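Ornden Bursary Lunch: Frequently Asked Questions

Last updated May 1, 2021

What is the Bursary Lunch?

The lunch is the main fundraising event of the Ornden College Bursary Fund. It is held each October and brings together donors, staff, bursary holders and their families. All ticket income, after catering costs, goes to the Fund.

Will the event take place in person this year?

The College intends to hold the lunch in the Gravine Hall, with an online broadcast for guests who cannot attend. If public health rules do not allow a gathering on the day, the full programme will be moved online and ticket holders will be told by email.

How much is a bursary worth?

Each award is £1,000 for one academic year. Holders may apply again for a second year. The Fund made 27 awards in the current year.

Who may apply?

Any student enrolled on a full-time course at the College may apply, whatever the subject. Part-time students may apply if they study at least three days a week. Applicants must provide proof of household income and a short statement in their own words.
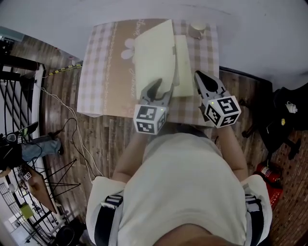 Statements should be no longer than one page. They are read by a panel of three, chaired by Nele De Smet, Head of Student Finance. The panel does not see applicants' names at this stage.

Can a company sponsor a table?

Yes. A table sponsorship costs £3,000 and includes eight places, one of which is offered to a bursary holder. Enquiries should be sent to Poonam Shakya in the Development Office.

I bought a ticket for last year's lunch. Is it still valid?

Tickets for the cancelled event remain valid and do not need to be exchanged. Guests who would prefer a refund, or who wish to turn the ticket price into a donation, should write to the Development Office before booking closes.

How are dietary and access needs handled?

Please state these on the booking form. The Gravine Hall has step-free access from the Prins Street entrance, and a hearing loop is fitted in the main room. Changes can be accepted up to five working days before the event.

Will the speeches be available afterwards?

A recording will be placed on the College website within two weeks. Guests who do not wish to appear in it should speak to a steward on arrival.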